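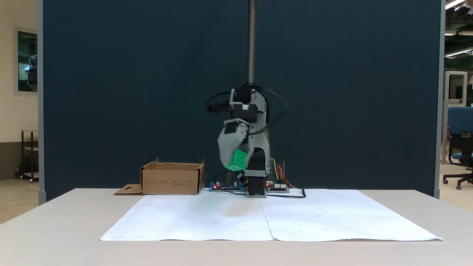
When does a deck need a permit in Heywood?

Any deck over 100 square feet requires one, as does any deck attached to a dwelling.

HEYWOOD, October: The Heywood Permit Office will accept deck and porch applications online through the Ollach portal. Applicants must upload a site plan and 2 framing drawings. The filing fee is $50. Plans are reviewed before a footing inspection can be scheduled.

Contact: Dorothy Pearce, Plans Examiner, Heywood Permit Office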